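I have been reading our gripper rules again, all 50 of them, and I love them more than I probably should! When I joined the Tambunan project in August the list was taped inside a cabinet door and half of it was about who had the key. Now it's a proper document, and people argue about it over lunch (the best sign there is).

My favorite is still rule 3: look at the fasteners on the mounting plate before the arm gets power. Every screw, every session, even if you were the last one to touch it.
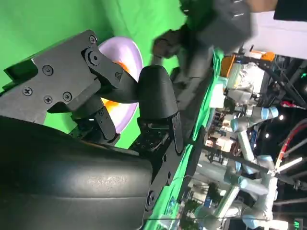
Skumau, 18 Sep 2025

A dish with a rounded rim is a great teacher. It's glossy, it has something in it, and it makes you think about grip force in a way a foam block never will. Our rule says start low, close slowly, and write down the setting that held. Write it down right then, please, on the sheet and not on your glove.

The one we're still arguing about is hands. The Prirnen folks want hands off the table any time a dish is in the gripper. I'm with them, and I'd add that whoever is reaching in should say so out loud first. It feels silly for a day or two and then you stop noticing.

Next up is the wording on cables, which currently runs to a page and a half and mentions "the old hook" twice. If you know which hook, write to me!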